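Lindale Workshop Gallery: Good Practice at the Dismantling Bench

Last updated 30 March 2019

The Lindale workshop takes in retired desktop computers from schools and offices and strips them for parts and scrap. Some of that work is now done by robot arms, and this page sets out the rules we follow when they are in use. It was put together by Guido Melis for new starters and for visitors from our Praltdale and Edurham sites, who share the same written procedure. The full text is in the bench handbook, procedure 305. What follows is the short version. If the two differ, the handbook applies.

Before the arms are switched on

Each computer is unplugged and left to stand for 20 minutes before anyone opens it. The side panel comes off by hand. Check inside for loose screws and broken plastic, and take out anything that could jam a gripper. Cables stay connected unless the job sheet says otherwise. A machine with a swollen, burnt or leaking part goes straight to the hand bench and is never given to the arms.

The operator who signs the job sheet is responsible for the bench until the sheet is closed. Handing over halfway through a machine is allowed, but both names must go on the sheet with the time.

Space around the bench

Stay outside the yellow line while the arms have power. This applies when they are standing still as well, as a paused arm can start again without warning. If you need to reach in, press the stop button, wait for the lamp to go out and put your own padlock on the isolator. Do not borrow a padlock and do not lend yours.

Long hair is tied back. Lanyards, scarves and loose sleeves are not worn at the bench. Visitors stand with a member of staff and keep bags off the floor near the line.

Speed and force

Both arms run at reduced speed whenever a new program is being tried. The gripper force is set from the table in the handbook and is not turned up to free a stuck part. If a drive will not come out on the second attempt, stop and finish it by hand. Note the make and model of the case on the sheet so that the program can be looked at later.

Where two arms share one case, only one may be inside it at a time unless the program has been checked for both. The checking is done by Donati, who fitted the cell, and the signed form is kept in the office.

Pictures
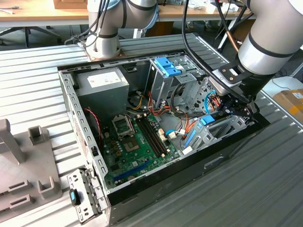 Gripper over the hard-drive bay, side panel off. A drive bracket is already out on the bench.

After the job

Drives go into the locked bin and their serial numbers are entered before the next machine is started. Circuit boards, power supplies and metal go into separate crates. Wipe down the bench and check the gripper fingers for wear.

We have put 1,656 machines through under this procedure, with 4 stoppages written up as incidents. The reports are open to all staff. The rules were last changed in February, when the padlock rule was added.

Corrections to this page should go to Guido Melis at the Lindale office.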